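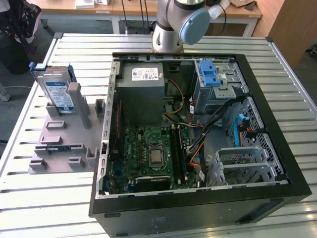 I bought my first used computer when I was broke and stubborn, and I've never quite gone back to new ones. My brother-in-law Arif Wibisono thinks I'm nuts! He pays full price, every time, and then grumbles about it all through dinner.

My last one came from Bundell, a secondhand shop with terrible parking, and it cost me 100 dollars (plus a sandwich). 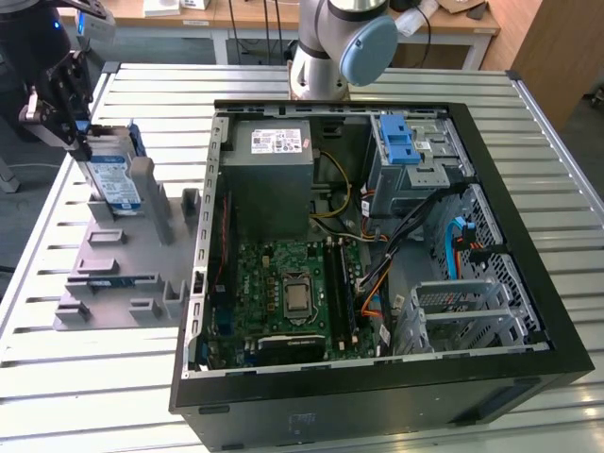
I've had it 5 years now, and it does my taxes, my email and far too many card games. Ask how old the thing is before you pay - and ask for the power cord too, which I forgot, so back I drove in June traffic.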